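Três semanas a recolher exemplos

Escrevo este texto para não me esquecer, e talvez para ajudar alguém que começa. Em agosto passei quase todos os dias a teleoperar dois braços para o projeto Noltden, em que queremos que um modelo aprenda a arrumar loiça a partir de demonstrações humanas. No plano estavam 1,750 episódios. Parece um número grande, e é, quando cada um deve ser feito com a mesma atenção que o primeiro.

A tarefa é simples de explicar: pegar num prato, levá-lo até ao suporte e soltar. Para mim foi difícil de fazer bem. Nos primeiros dias eu mexia os braços com pressa, depois parava a meio para pensar, e essas paragens ficam gravadas também. O modelo não sabe que eu estava com dúvidas, ele aprende a dúvida como se fosse parte do movimento.
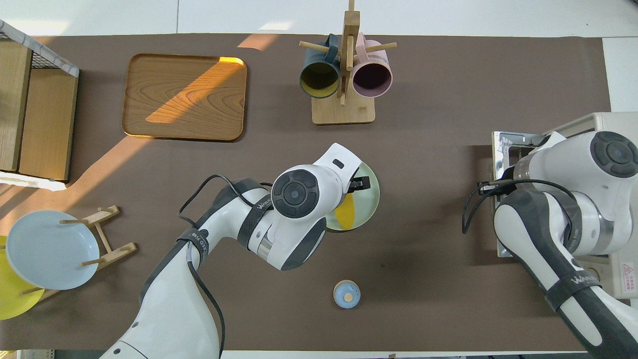
Kiyoshi Chiba, que faz a revisão dos episódios comigo, apagou 11 dos meus primeiros 16. Fiquei um pouco triste, confesso, mas ele tinha razão. Em quase todos eu corrigia a posição da pinça duas ou três vezes antes de fechar. Desde então ensaio o gesto uma vez sem gravar, e só depois começo.

Outra coisa que aprendi é a variar. No início eu punha os objetos sempre nos mesmos sítios, porque assim me saía melhor. O resultado foi um modelo que ia muito seguro para um lugar onde já não estava nada. Agora mudamos a disposição entre episódios, e não fechamos as cortinas quando o sol bate na mesa. As sombras incomodam a mim mais do que ao modelo — ou assim espero.

Para anotar usamos o Oltik, que permite cortar o início e o fim de cada episódio e escrever um comentário. Eu escrevo os meus comentários em português, devagar e com dicionário, e Kiyoshi responde com uma só palavra: «bom» ou «repetir».

Ainda me falta perceber quando um erro recuperado vale a pena guardar. Se o prato escorrega e eu o apanho outra vez, isso é útil ou é ruído? Por agora guardo esses casos numa pasta à parte, e na próxima semana vamos treinar com a pasta e sem ela.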